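**Slide 4: Where staff time goes on breaks**

- Thank Birthe for the roster figures.
- Ukow office: 42 people, one kitchen, two break windows a day.
- Staggering breaks by 15 minutes cut the queue. No new equipment bought.
- Pause. Ask who here still has a fixed morning tea.
- Jaime's point from April: people skip breaks when the kitchen is crowded, then leave early. Don't labour it.
- Budget was $2,000 and most of it went on chairs.

**Slide 5: The kitchen bench** 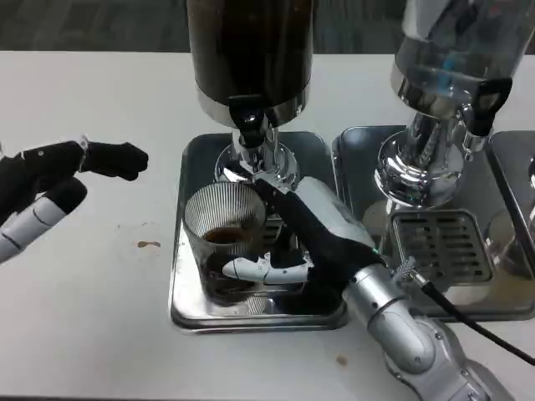 *Glass under the spout, white tabletop.*

- Keep this one short. Go to the Tavard roster next.
- Questions at the end, please.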